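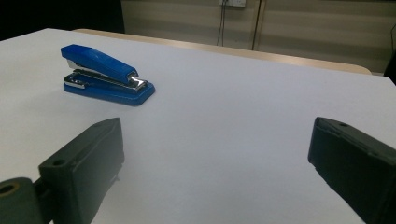

Call for participants: desk tool handling study, Storkport site

Altell is looking for adults to take part in a study of how people use and look after small desk tools. The work covers staplers, hole punches, tape dispensers and letter trays. Sessions run through August.

Background

Trikmont supplies shared desk equipment to offices and reading rooms. Its returns records list jammed and misloaded staplers as the most frequent fault, but they do not say how the fault arose. The study records the steps people take when they load, use, clear and put away a stapler at an ordinary table, without instructions in front of them.

What you will do

Each participant attends one session of 3 hours, including two breaks. You will sit at a white-topped table and work through a set of short tasks:

- fastening paper sets of different thickness, up to 10 sheets
- opening the top arm, loading a strip of staples and closing it again
- clearing a staple that has been bent and left in place by the study staff
- using the stapler with either hand
- returning all tools to the tray or drawer you think suits them

After each block you fill in a one-page form on effort, grip and noise. Speed is not scored. If a task cannot be completed, you note the point where you stopped and go on to the next one.

Who can apply

You must be 18 or over and able to read printed English. Left-handed applicants are especially wanted, as the first round had too few. People with reduced grip strength or mild arthritis are welcome and should mention it on the form so that a suitable chair and table height can be set. You may not take part if you have an open cut on either hand, or if you have worked for a maker or seller of office supplies in the past 4 years.

Places and payment

There are 172 places. Payment is a flat amount per session, stated in the confirmation letter, and is made by bank transfer. Participants who withdraw during a session are paid in full. Parking is free behind the building. The test room is on the ground floor and has step-free access.

Records

Forms are stored under a number. Names are held separately by the study office and deleted when payments have cleared. Results will be passed to Trikmont in grouped form only.

How to apply

Request form T from Usha Alva at the Altell study office, Texier Building, Storkport. Give your preferred hand, any grip or wrist condition, and whether you can attend in the morning or the afternoon. Morning sessions start at 9:30 a.m. and afternoon sessions at 1:30 p.m. Questions about the tasks should be addressed to Ravindran Annamalai, study lead. Questions about payment go to Mateja Yordanov.

Applicants who took part in the first round are not eligible for this one.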